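Search the archive Go Advanced

buvelar-users: Re: [buvelar-users] Stop on one arm does not reach the other
March 20, 2022, by Fumley bench (list member)
Last updated: 2 hours ago

In reply to the question from Brarkton, quoted in part:

> We run a pair of arms off one Buvelar host, each arm on its own bus.
> When the left gripper trips on overcurrent the left arm holds position
> as expected. The right arm carries on with whatever it was sent last,
> and goes on doing so until the operator hits the button. Is this
> intended? The manual says "a fault on any joint stops the cell". Our
> log shows error 149 on the left bus and nothing at all on the right.
>
> Secondly, has anyone seen 149 on soft objects? Ours never trips on a
> rigid box.

Yes to both. We have the same fault on the Flanagan cell and have spent a good while on it. What follows is what we know so far. The cause of the second part is still partly a guess.

1. The stop

The sentence in the manual holds if both arms are on one bus. With two buses, the host starts a separate driver process for each, and a joint fault is raised inside the process that owns the joint. The other driver hears of it only through the shared heartbeat. The heartbeat timeout is 200 ms by default, which would be tolerable, except that a faulted driver goes on sending its heartbeat. It is alive, after all. It has simply stopped moving its joints. So the right-hand driver sees a healthy neighbour and keeps working.

We confirmed this by pulling the power on the left bus with both arms raised and clear of the table. The right arm stopped inside the timeout. We then put the power back, cleared the cell and raised 149 by hand through the service tool. The right arm finished its move and took the next one from the queue.

You can check your own set-up the same way. Please do it at low speed and with nothing on the table. The cell hardware button is on a separate circuit and worked every time here, so I would not regard the cells as unsafe to use with someone standing at the button. I would regard them as unsafe to leave.

The layout matters as well. On ours both arms are fixed to the same front rail and work over the same tub, so the space they share is most of the useful space. If the left arm holds position over the tub, the right arm can be sent straight into it. The collision check runs against the planned pose of the other arm, and after a fault the planned pose and the real pose are different things. We have had one contact from this. The right forearm met the left wrist cable where it loops up, pulled the plug part way out, and the left gripper then reported closed whatever its fingers were doing. That last symptom cost us most of a day, as we took it for a second fault in the gripper itself.

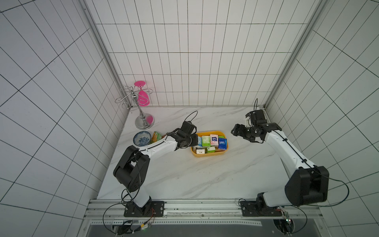
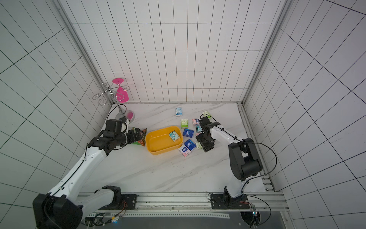 Flanagan cell. First picture: left wrist just above the left side of the tray, tray full, right gripper open and facing it. Second picture: left gripper closed on the snack bag, right gripper open over the tissue packs beside the tub.

2. Error 149 on soft objects

Same pattern here. The packs and the small boxes do not trip it. The snack bag does, and so will other things that crumple. Our reading of the driver log is as follows.

The grasp routine closes until the finger speed drops below a threshold, then switches from speed control to holding current. On a firm object the speed drops sharply and the switch is clean. On a bag the fingers slow, the bag gives, the fingers speed up again, and the routine goes back to speed control. Each return adds to the integral term, which is not cleared on the switch. After enough of these the demanded current is over the limit while the fingers are hardly moving, and that is the condition for 149.

In our last set of logged grasps on the bag we had 9 trips. All of them show the mode flag changing back and forth before the fault. I cannot show that the integral term is to blame, only that it is large at the moment of the trip and that clearing it in a patched driver makes the trips go away. It may be that the patch hides something else. If anyone has a current probe on the gripper supply I should be glad to see a trace.

Raising the current limit also makes the trips go away. Do not do this. The fingers will then press as hard as they can on whatever is between them, including a hand.

3. What we have changed

- Driver heartbeat now carries the fault state, and the receiving driver treats a faulted neighbour as a missing one. Small patch, both drivers need it. An unpatched driver ignores the extra field without complaint, so check that both really are running the new build.

- Queue is flushed on any stop. Previously it was kept, and the right arm would resume from the old queue on reset. This surprised us once.

- Integral term cleared on each switch of mode.

- Collision check uses the measured pose of the other arm. It falls back to a stop if the measurement is stale.

- Wrist cables shortened a little and the plugs given a strain clip. There is still a loop at each wrist, and there has to be for the last joint to turn. Look at it after any contact, even a light one.

The patches are against the September release. I have not tried them on anything newer. They should apply, though the queue code was moved and the second one may need doing by hand.

4. Still open

Reset order. If the left driver is reset first, the right one sees the fault clear and re-enables at once, with the operator quite possibly still reaching into the cell. We have put a written rule on the cell: power off at the button before reaching in, both drivers reset from the console, then power on. A rule on a sheet of paper is a poor fix and I would like a proper latch in the host. Has anyone at Brarkton or elsewhere started on one? If so I will stop writing ours.

Could the original poster also say whether the right arm at Brarkton was holding anything when it carried on? Ours had an open gripper each time, and I have no data for the loaded case.

Patches on request, off list.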